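Notes from the Workshop: Keeping the Hand Grippers Honest

Our hand grippers were bought on the understanding that they would need very little looking after, and for the first few weeks they needed exactly that, chiefly from me ignoring them. There are 2 of them, for the benefit of anyone at the Drurthorpe site who has only ever met the one with tape on the handle. They go out to people's tables, pick up whatever is on them, and come home with slightly less grip than they left with.

I have been asked to write down what the maintenance consists of. The request came after the Sallwood unit was returned with its finger screws in an envelope marked "spare?". They were not spare.

The fingers

Each finger is held on by small screws, and each screw has a settled ambition to leave. We tried tightening them harder in April, which produced one stripped hole and a good deal of quiet reflection. The current method is a small dab of thread lock on each, medium strength, done up with the short driver from the Dunne kit until it stops, and then left alone. The long driver gives you far too much leverage and a false sense of competence. It has been moved to the other drawer.

Let the thread lock cure overnight. I know the tube promises something faster. The tube does not have to drive to Sallwood.

When you refit a pair, close the fingers slowly on nothing and look at them from above. They should meet along the whole length of the pads. If they meet at the tips first, the left and right fingers have been swapped or one of them is sitting on a crumb of old thread lock. It is nearly always the crumb. A cocktail stick gets it out, and a scalpel gets it out along with some of the finger.

The pads

Pads are where most of the complaints come from, and most of the complaints are really about hand cream. Grease gets on a bottle, the bottle goes between the pads, and from then on everything smooth slides down through the grip at a stately pace. People report this as a fault in the spring. I have changed a perfectly good spring on the strength of such a report, and I would like that afternoon back.

Wipe the pads with a damp cloth and a drop of washing-up liquid, then again with a clean damp cloth, and let them dry before you try anything. No solvent. Solvent makes them look marvellous until the edges begin to lift.

If wiping doesn't bring the grip back, run a thumbnail along each pad. A good one gives a little and recovers. A tired one feels like the sole of an old plimsoll, and wants replacing. Do both sides at once, even when only one is worn, or the new pad does all the work and the object comes up crooked. New pads are in the tray labelled 582, under the tray labelled "pads", which contains fuses.
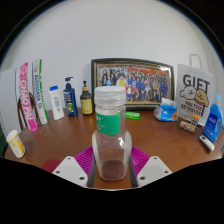
Testing the grip comes after the pads and before anything goes back in its case. My own preference is for a closed jar with a screw lid, because it has smooth sides, it is a sensible width, and it tells you at once if something is wrong. Set it down on something with a bit of texture, close on it just below the middle, and lift it a hand's width. Hold it there while you read out the job number, which for the last service was 1332 and which takes me about as long as it ought to. Put it down again. If the jar has slipped, go back to the pads. If it has turned, go back to the fingers. If you have dropped it, go and find the dustpan, and then go back to the pads.

Please don't test on a full mug. I am aware that it is quicker to find one.

The camera mount

The camera sits behind the fingers and wants to be left where it is. Its bracket has a scribed line on each half, and when the lines agree the view is right. When they don't, you get a fine picture of the ceiling and a phone call from Rultberg, where they have to look at the results. The usual cause is somebody lifting the gripper by the camera, which is admittedly the part that looks most like a handle.

Check the lines before each outing. If they have drifted, slacken the clamp, bring them together, nip it up, and take a short test recording with the fingers opening and closing. Both fingertips should be in view the whole way. A wide lens bends the edges of a table quite alarmingly, and this does not count as a fault, although I have had it written up as one by three separate people, one of whom enclosed a drawing.

Clean the lens with the cloth in the case. The cloth in the case has now been replaced, the previous one having been used on the pads.

The handle and trigger

There is not much to say about the handle, except that the tape stays on. It covers a sharp edge on the moulding, and everyone who has tidied it off has put it back within the day.

The trigger should return by itself. If it hangs, blow out the pivot and work it a few times before reaching for oil. Biscuit is the leading foreign body. Should it really need oil, use the smallest drop you can manage on the end of a pin, and keep it well clear of the pads, for reasons covered at some length above.

The log

Each case has a service card in the lid. Write down what you did, which unit you did it to, and what you noticed. The last column is the useful one and is generally blank, apart from a run of entries on the Drurthorpe card that say "fine", the last of them made the day before a finger came off.

We are on card 46. I would be very pleased to see it filled in with something longer than one word. "Left pad shiny, wiped, better" is a model of its kind and took somebody a few seconds.

Both units are back in the cupboard with new pads and all their screws. If you take one out, sign for it on the door, and if you bring one back with an envelope, please write on the envelope where the contents came from.

Last updated: Wed 3 July

Contact the workshop | © Rultberg | Back to top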